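Samow Two-Arm Bench Cell - for lock and key work

I run the bench side at Bevow, where we check and sort padlocks before they go out to schools and gyms. We bought our first Samow cell in September, and my boss Warrick Tautahi asked me to write this page because I'm the one who talks to it all day! 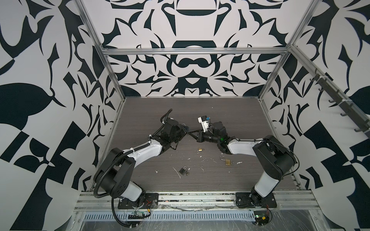

Before the cell, I turned keys by hand, up to 300 locks a shift, and my wrists were shot by lunch. Now I set out the locks, start the run and go do the paperwork I used to take home.

The part I love is that both arms share one bench, so they can work on the same small thing together (keys are fiddly, ask anyone).

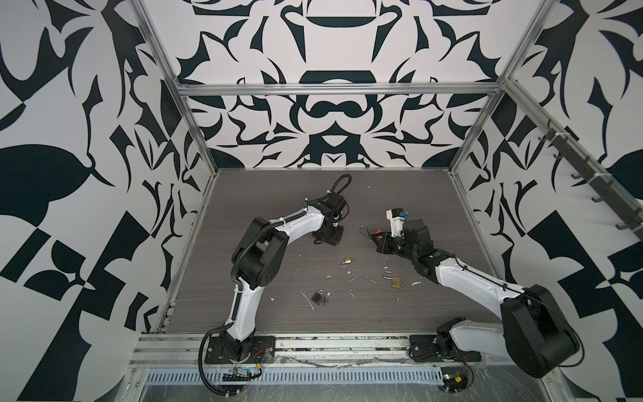 Maricica Radu trained six of us on it in two mornings. She still does the odd locks by hand - old ones, bent ones - and she's got more time for them now. Our hours stayed the same, though I do miss the chatter at the old bench.
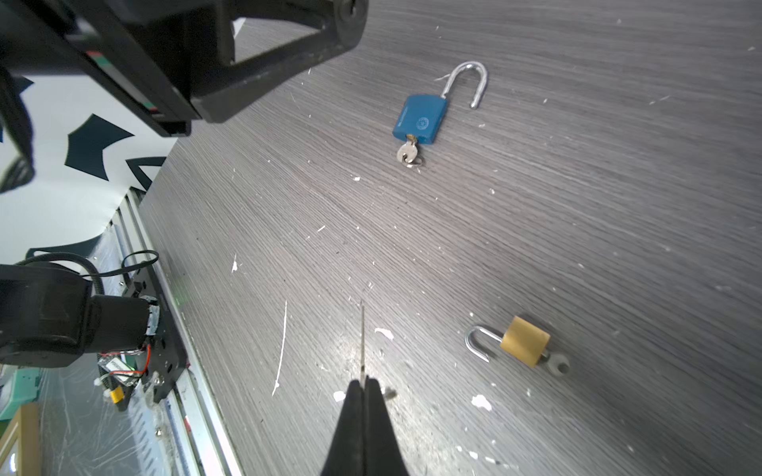 Changing from one type of lock to another takes me a few minutes. We get all sorts in, and a blue lock can sit right next to a smaller brass one, each with its own key in it, so I save a setup for each type. It holds up to 200 setups.

Sold and serviced by Zindska. Ask for the bench cell price list.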